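Plondico Legal Clinic Opens Its Record-Sealing Help Desk on Saturday Mornings

From Janka Paulík, clinic director

For release in January

I've wanted to write this one for a long time, so forgive me if I run on a little. Starting this month, the Plondico Legal Clinic is opening a free help desk for people who want to seal or clear an old criminal record. We'll be there every Saturday from 9 a.m. until noon, on the ground floor of the Pirzada Building, and you don't need an appointment (though you can make one if you hate waiting as much as I do).

I spent years as a public defender before I came here, and the calls that stuck with me came long after the case was closed. A woman with a dismissed shoplifting charge kept losing apartments over it. A man in his fifties was still explaining a bar fight from college to every new employer. Both of them could have filed a petition years earlier. They'd never heard of it, and the court's own packet is 30 pages of very small print.

Last year we took 1,504 calls on our general line, and 1,365 of them were from people asking some version of the same question: can I get this off my record? We had two attorneys and one phone. You can do the math on how that went!

So we went looking for help, and the Brustomik Fund came through with a grant that pays for a third attorney and covers filing fees for the first 500 petitions. I may have shouted when I opened that email – my officemate says I did. The fund has asked for no say in which cases we take, and I'm grateful for that.

We'll also be using Cureo, a scheduling and forms tool, to keep everyone's paperwork in one place. A lawyer still reads every petition before it goes to the courthouse. I want to be very clear about that, and I'll be doing a good share of the reading myself.

What to bring

Please bring a photo ID and anything you have from your case, even if it's only a docket number on the back of an envelope. If you have nothing at all, come anyway and we'll look it up with you. Family members are welcome to sit in if you'd like them there. We can't take cases from other states, but we do keep a list of clinics that can.

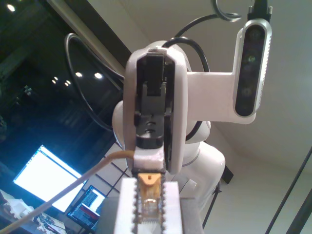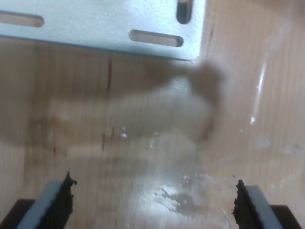 Questions people have already asked me

Does it cost anything? No. If the fee fund runs out, we'll help you ask the court for a waiver.

Will my boss find out I came? Not from us. What you tell us is confidential.

How long does it take? That depends on the court calendar, and I won't promise a date I can't control. We'll call you when your hearing is set, and one of us will go with you if you want company.

Reporters who'd like to talk can call the clinic's front desk and ask for me. I pick up most afternoons, and I'm happy to explain how the petition process works.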